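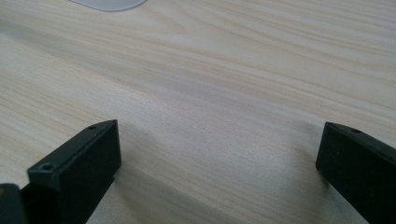 Figure 7. Table top with wood grain pattern, light finish.

7 Care of the table top

7.1 Daily cleaning

1. Remove crockery, cloths and other loose items from the area to be cleaned. Lift them; do not drag them across the surface.
2. Brush off crumbs and grit with a soft, dry brush.
3. Wipe with a well-wrung cotton cloth, following the direction of the grain.
4. Dry at once with a second cloth.

NOTE: Curved grain lines and small differences in tone are normal in the Zelline range and are not grounds for a claim.

7.2 Marks and stains

1. Mix 2 ml of Kolář neutral soap with 1 litre of lukewarm water.
2. Dampen a cloth and lay it over the mark for 2 minutes.
3. Wipe the whole width of the top -- cleaning one spot only may leave a visible ring.
4. Rinse the cloth in clean water, wipe again and dry.
5. If the mark remains, repeat once. Do not rub harder.

CAUTION: Do not use scouring powder, steel wool, bleach or steam cleaners. Damage to the matt finish cannot be repaired at home.

CAUTION: Hot pans must stand on a trivet. Plates straight from the oven count as hot pans.

7.3 Yearly check

Each September, check the edges and the fixings under the top. Tighten loose screws by hand with the key supplied (part 11 in the parts list). Stop when resistance is felt.

Replacement keys and touch-up sticks are held at the Provberg workshop. Write to Hubert Zaugg, Spare Parts, and quote the number on the underside label.

Section revised 2023-07-11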